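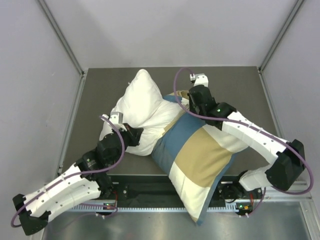

*White pillow partway into the striped case, on the table*

# Pillow bunches up when I put the case on. What am I doing wrong?

I bought two standard pillows from Bamow in June and a set of striped pillowcases to go with them. The pillows are fuller than my old ones. Every time I put a case on, the pillow goes in a little way, wrinkles up at the mouth of the case, and then won't go farther without a lot of pushing. When I do get it all in, one bottom corner of the case is empty and the stuffing is lumped up in the middle.

I have tried it on the bed and on a table. The table is a bit better because nothing sinks, but the case hangs over the front edge and then I'm fighting the weight of it. I've also tried holding the pillow under my chin like my mother did. That works for the old thin ones but these are too fat for it.

The cases are cotton, no zipper, just open at one end with a hem. They are labeled standard. I washed them once before using them, warm, and dried them on medium.

Is there a method that works for full pillows, or did I get the wrong size?

– Niloufar Ranjbar

---

## 3 answers

### Answer 1 (accepted)

*posted by hernard_linens, 56 votes*

You're feeding the pillow in at its full width. The opening of a standard case is not much wider than the pillow, so a full pillow jams and wrinkles right where you describe. Fold it first.

1. Turn the pillowcase inside out.
2. Put your hands inside it and take hold of the two closed corners from the inside. Your arms will be in the case up to the elbows or so.
3. With the case still over your hands, grab the two corners at one short end of the pillow.
4. Hold on and shake the case down over the pillow. It turns itself right side out as it goes.
5. When it's most of the way down, let go, flip the whole thing over and pull the hem past the end of the pillow.

The corners are already where they belong, so you don't end up with an empty one. It takes me under a minute per pillow.

If you can't get a grip on the corners that way, leave the case right side out and fold the pillow in half lengthwise, like a hot dog bun. Push the folded end in until it touches the bottom seam, then let it open up. Reach in and push each corner out with your fingers. For this one a table is fine, but keep the case all the way on the table. Have the closed end against something, a wall if you can.

Don't pull on the pillow's tag or on the seam at the corner. I opened up a seam on a Stivo pillow doing that and had to sew it shut.

> **Comment from Niloufar Ranjbar:** The inside out one worked on the second try. On the first try I lost hold of one corner. The fold method worked too but I had more lumps to smooth out afterward. Thank you.

> **Comment from hernard_linens:** Good. For the lumps, hold it by the open end and give it a few hard shakes, then pat the sides.

### Answer 2

*posted by kwok5, 5 votes*

Measure before you do anything else. A standard pillow in the US is normally 20 by 26 inches and a queen is 20 by 30. Plenty of people buy queen pillows and standard cases without noticing. Lay the empty case flat on top of the pillow and compare the lengths. If the pillow sticks out past the hem by several inches you have a queen.

Cotton also shrinks. Warm wash and medium dry can take some off the length, mostly the first time. I would wash cold and take them out while they are still slightly damp, then pull the edges straight by hand.

I don't agree that you need to turn the case inside out, but if it works for you go ahead. With my heavy ones I stand the pillow on end on a chair and pull the case down over it from the top. Pull one side a few inches, then the other side, and keep going back and forth.

> **Comment from Niloufar Ranjbar:** I measured. The pillow is 26 long, so it is standard. The case is a little longer than that.

> **Comment from kwok5:** Then the size is fine and it's just the filling. They flatten some after a few months.

### Answer 3

*posted by guest, 2 votes*

get zippered ones, the end opens wider on mine and I don't have to wrestle with it. also king cases if you don't mind the extra fabric hanging off the end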